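I drove into Fledomska on a Tuesday with a bad map and no lunch, and Hanna Cieślak fixed both within five minutes. She's lived here her whole life and she talks about the town the way some people talk about their grandkids (I mean that kindly!).

"You came in the ugly way," she told me. "Everybody does. The sign on the highway sends you past the grain elevator, and you miss the river completely."

So we went back out and did it her way, down Gebru Road with the windows open, and okay, yes, it's gorgeous. The sign says population 2700, and Hanna thinks that's generous in winter. "In summer it's low," she said. "Come on the weekend of the raft race and try to park."

I asked what she'd show a person who only had one afternoon. She didn't even stop to think. "The footbridge, then the old depot, then pie. If it's raining, pie first."

The depot is a library now, with the ticket window still in place and the returns going through it. I could have stayed there all day. Hanna remembers waiting on the platform with her mother for the last passenger train, and she says the whole school got let out to wave at it. 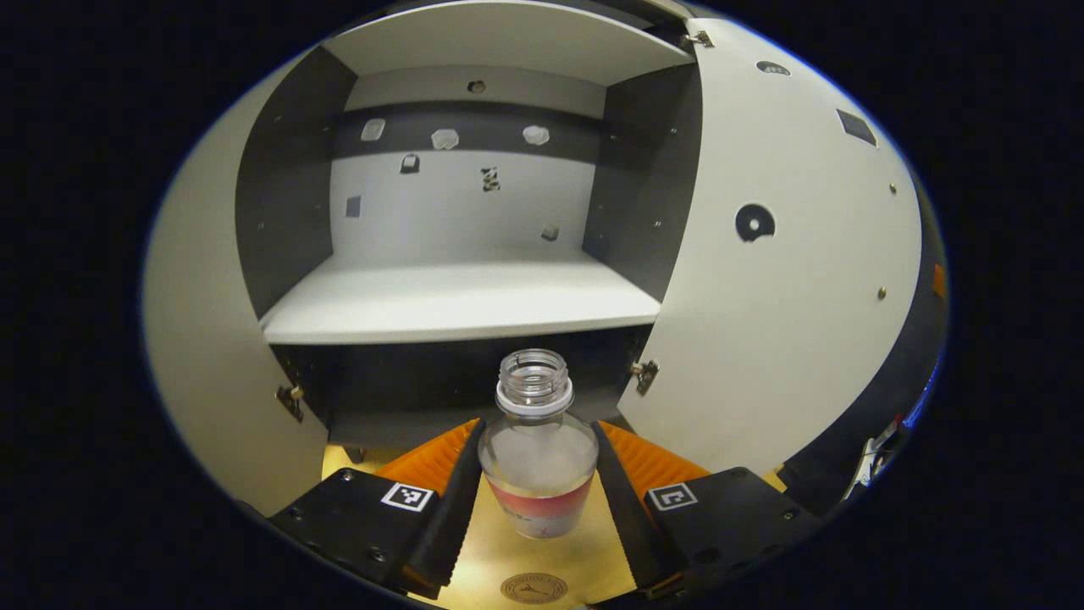
Wanda Kaczorowski told us over pie that the train wasn't what made the town anyway, it was the mill, and that Hanna always leaves out the mill. Hanna let that go by. The two of them have been having this argument for years, I think, and they both seem to enjoy it a lot.

What about people moving in? There are new houses up on Tikidar Hill, 4 of them finished when I visited, and I figured there'd be some grumbling.

"Oh, there's grumbling," Hanna said. "But the school needs kids. You can't love a place and want it to stay half empty."

We finished at the footbridge around sunset, with the swallows going crazy underneath us. I asked if she'd ever thought about leaving.

"I did leave," she said. "Eleven months, in Chicago. I missed being able to hear the river from bed."

The pie was sour cherry, by the way. Get there before two, they run out.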